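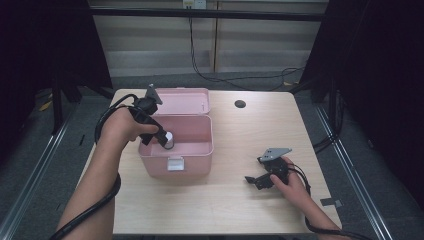

*Left gripper in the pink box, right gripper minding its own business. See rule four.*

26 Jul 2020

I have been writing house rules for people who do demonstrations with hand-held grippers, and I would like it noted that I used to have hobbies.

The first version ran to 24 rules. Araba Tetteh read it over lunch and asked which ones I followed myself. We went down the list together and the answer was not flattering. So version two is shorter, and I've tried to keep only what I'd be willing to nag a stranger about.

**1. Name the task before you pick anything up.** "Take the cylinder out of the box" is a task. "Tidy up a bit" is how we got 300 recordings from the Felik job that no two people could label the same way.

**2. One thing in the box.** Clutter is a fine subject and deserves its own session. If the task is a single object, the box holds a single object, and your spare parts live somewhere else.

**3. Decide about the lid.** Open at the start or closed at the start, I don't mind. Write it down and stick to it for the whole batch. Princess Abella and I once spent an afternoon arguing over whether opening the lid counts as part of the pick. (It does if the lid starts closed. I have conceded this in writing.)

**4. The idle hand stays low and stays open.** People fidget. They click the jaws, they wave, they scratch their nose with a gripper. All of it gets recorded, and somewhere down the line a robot learns to scratch its nose.

**5. Cables run back along the arm.** Never across the table. I had a much longer version of this rule with a paragraph on elbows, and Araba crossed it out.

**6. Slow down before you close.** You'd be amazed how many adults grab a small plastic object as if it owed them money. Come in, stop, close, lift.

**7. Keep the failures.** If you drop it, say so in the log and leave the recording in. Plelleck sent us 3,241 episodes with a perfect success rate, and I have never trusted a folder less.

**8. Stop when you're bored.** My hardest rule to enforce, mostly on me. Bored hands cut corners - they start closing early, then they skip the pause, then you've got an hour of rule six violations.

I left out the bit on gloves, which Vasbridge feels strongly about and I don't. Princess wants a ninth rule on what to wear on your sleeves. I said I'd think about it, so expect to see it in November.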